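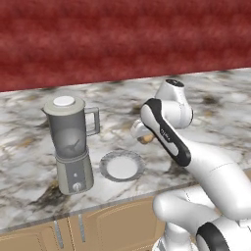 Blender on the marble counter, red wall behind.

Print room notebook, Monday

Proofing for the Plarkham landscape exhibition continued. The second set of estuary prints was made on the Bistach matt paper, as agreed with Jacqueline Hoarau. Shadows in the dawn view remain too heavy. The file has been lightened slightly and a fresh strip left to dry overnight.
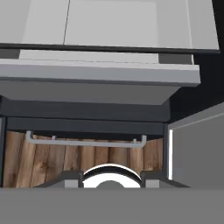 Entry by Pankaj Kandpal, print room

Of the 24 prints on the hanging list, 11 are approved for mounting. Lionel Carré has asked that the two moorland views be kept together on the north wall. Their borders do not match at present, and the wider one is to be trimmed.

The Prudach frames were checked against the order. One has a chipped corner and has been set aside for return.
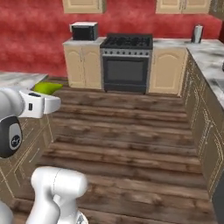

Window mounts for the remaining prints should not be cut until Monique Chauvin has confirmed the final sizes. The heather picture in particular may yet be cropped at the left to remove the fence post.

Captions: Faustine Vidal has the corrected text. "Jacquet Point, low tide" is to replace the earlier title on both the label and the price list.

Outstanding: blade for the mount cutter, hanging wire, reprint of the dawn view.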